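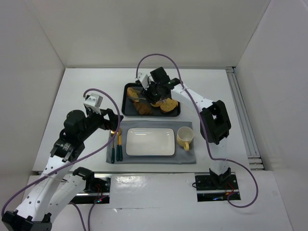
Right arm stalls over the tray among the pieces of bread

Hi all! Two-arm setup, a policy trained on 421 demos, running at 20 Hz in chunks of 8 actions. The right arm gets to the black tray fine, then sort of dithers between the pieces (the slices are close in color, which can't help). Left arm just hovers by the utensils, as it should. Is this my data or my control loop?

prustel

Sounds like your chunks disagree. Each new one picks a different piece of bread, so the average goes nowhere. I'd log the predicted targets and plot them over each other

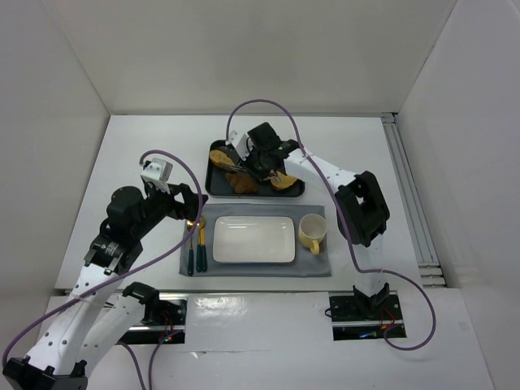
and if they split into two bunches, try committing to a full chunk before you replan. I went through the same thing in December and blending was the culprit. Also check your camera timestamps!

Willey

more data. I didn't get anything decent until 3000 demos

slaoui

What Willey said, plus lower your gains a bit.

Nellska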